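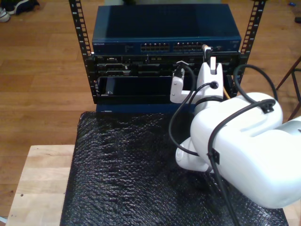

Cable mess is the thing that eats our evenings at the Stedlow robotics club, far more than code does. I started keeping a page of tips after our second project season, mostly so I'd quit giving the same speech every March, and a surprising number of them work just as well behind your TV or in a garage workshop. The current student project is called Senum, and the job is plugging network cables into a small rack with a robot arm. So we have cables on the thing being worked on and cables on the thing doing the work! Look at how the black ones are clipped along the white arm, with a good fat loop left in one of them. That loop is tip number one. An arm that bends needs spare cable at every bend, and so does a desk lamp, a monitor on a swing mount or a sewing machine you pull in and out of a cabinet.

How much slack? I have the students move the joint as far as it goes both ways, by hand and with the power off, then clip the cable with about 8 inches to spare. On a desk lamp you can get away with 2. Don't clip right on the joint, ever. I did that on our first arm and chewed through a perfectly good cable (and it was the long one, of course).

Next, put something soft under the job. We like bubble wrap, bubbles up, taped at the back so it doesn't creep. It saves the tabletop from rack corners and it's cheap. The one drawback is that tiny screws love to hide between the bubbles, so keep a jar lid or a muffin tin next to you and drop them in there the second they come out.

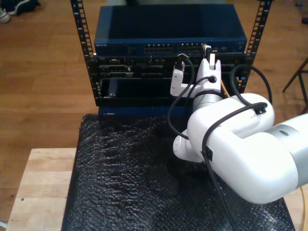 Senum at the switch, plug in the gripper and the black mat under everything.

Plugs deserve their own tip. Hold the plug body, never the cable, and line it up square before you push. We make the students do it by hand first, 100 times over a couple of sessions – they groan, but after that they can tell you exactly what the arm is getting wrong. You learn what a straight push feels like and you stop snapping those little plastic tabs. If a tab does snap, cut the end off and put on a new one. Tape is not a repair, people.

Pick one odd color for the cable you'll be handling most and leave the rest boring. I can't tell you how much squinting that has saved me. At home my router cable is the bright one, and everybody in the house knows to leave it alone.

For clips, I buy the plain screw-down kind for anything permanent and the sticky kind for trying out a route. Wipe the spot with rubbing alcohol first and give the sticky ones 45 minutes before you hang anything on them. The Jeltance class, who share our shelf space, swear by hook and loop strips instead, and I do use those for bundles – just not on anything that moves.

Oh, and label both ends. The Bucur team labeled one end of everything last season and we spent a whole meeting crawling around with a flashlight. Masking tape and a marker will do fine.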